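Manham Clothing Reuse Room
Progress report to the Stanen Fund
5 Oct 2024

Prepared by Čestmír Vrabec, project coordinator

Period covered

This report covers the work done since the grant was released in July. It deals with the fit-out of the sorting room, the intake of clothing and household textiles, and the first deliveries to our partner in Edet. Spending is set out near the end.

The room

The lease on the Manham unit was signed on schedule. It is smaller than the one named in our application, which was let to another tenant before we could take it. The rent is lower, and we have put the difference toward shelving and a second folding table. The landlord repaired the leak over the back door before we moved in. The heating has been tested and works, although the thermostat is in the hallway and shared with the unit next door, so we do not fully control it. We have written to the landlord about this and are waiting for an answer.

The shelving came from Drosum in flat packs. One set was missing its cross braces and went back. The replacement arrived the following week, and all shelving is now fixed to the wall as the insurer required.

Intake and sorting

Donations come to us in bags, mostly ordinary household plastic ones, and very few are labeled. Our first plan was to sort every bag on the day it arrived. That did not hold up past the second week. People tend to drop off a large amount at once after clearing out a closet or a relative's house, and then we see very little for several days.

We now work in two passes. In the first pass a bag is opened and anything damp, torn or badly stained is taken out. What remains is split into adult, children's and household. The second pass is slower and covers checking zippers and seams, sizing and folding. Clothes waiting for the second pass are kept by the wall, and we try to clear that area before new bags are opened.

The first pass is where most of the handling happens, with garments laid over whatever is close by until there is room for them.

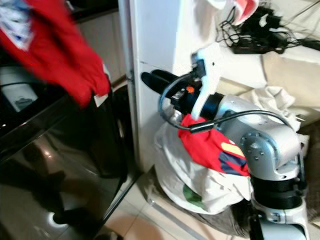
Deliveries to Edet

Two deliveries have been made to the family center in Edet, for a combined total of 580 items. The first was mostly adult shirts and sweaters. The center told us they had more adult clothing than they could hang and asked for children's sizes and towels. The second delivery was put together on that basis and was better received. They have asked for winter coats next, and we do not have enough of these yet. A coat appeal will go out with the next newsletter.

Transport has been the weak point. We had counted on borrowing a van, and it was not available for the second trip, so we rented one. If this happens again we will need to move money between budget lines, and we would ask for your approval first.

People

There are 12 regular sorters on the schedule, each working one shift a week. Everyone has been through the short training on lifting and on handling soiled items. Turnover has been low. The afternoon shift is easy to fill — the morning one is not, and on a few occasions it ran with a single person. We have changed the rules so that the room stays closed if only one person can come in.

Spending

To date we have used 35 percent of the grant. The largest costs were the deposit, the first months of rent and the shelving. Gloves, bags and cleaning supplies have cost less than planned. Van rental was not in the original budget and has been charged to contingency. Receipts are attached separately, in the order used in the budget sheet.

Problems and changes

Unusable material is higher than we expected. Our application assumed that nearly all of it could go to the textile recycler, but the recycler will not take anything wet or moldy, and those bags have to be paid for as trash. We have put a notice on the door and on the donation page asking people to bring only clean, dry items. It is too early to say if this has helped.

We also take in a fair amount of single bedding pieces, such as one pillowcase or a fitted sheet with no match. The Edet center does not want them. An animal shelter has agreed to take them as long as we deliver.

Next period

Run the coat appeal and set aside shelf space for it.
Settle the thermostat question with the landlord.
Agree on a fixed van booking for the Edet deliveries.
Find two more people for the morning shift.
Start a simple written log of what is turned away and why.

No change to the end date is requested at this stage. The next report will follow the same headings.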